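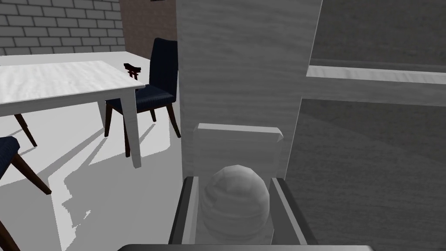
Political arguments on social media eat up an evening faster than most chores, and the best cure is to set up the house so you can't start one by reflex. Pick one place for the phone after supper and keep it there. Write the rule on a strip of card with a loop of string and hang it where your hand goes anyway. A rounded knob like the gray one shown will do, with the backplate behind it for the card to rest against. Keep the wording short: "No replies after 8."

Type angry replies in the notes app first, never in the reply box. Wait 40 minutes and read it out loud. If it has a swear word or somebody's marriage in it, delete it.

Turn off notifications for replies and shares but leave direct messages on, so family can still reach you.

Check who runs an account before you pass its posts along. Look for the label saying it belongs to a government outlet, then search the headline by itself. An old story with the date trimmed off is the usual trouble.
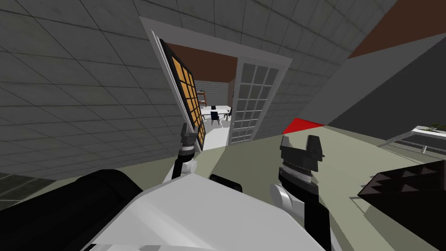 CLANDA, March 26, 2019

Reader Ute Petersen wrote in about a thread on her town's Wuvari page that reached 1,038 comments, 17 of them hers. She now mutes a thread after her second comment. On most sites the mute setting is under the three dots at the top of the post - you don't have to leave the group.

Eusebio Villanueva keeps a paper list by the kettle of things he wants to tell his state representative. Once a month he turns it into one letter. He still has the list from August, with most of it crossed out.

For shared computers, log out of every account before bed. Saved passwords make it too easy to jump back in at midnight, and replies sometimes go out under the wrong person's name.

Related tips
Sorting campaign mail without a pile on the counter
Getting yard sign tape off a painted door
How to print a comment thread before it's deleted
Quieting the family group chat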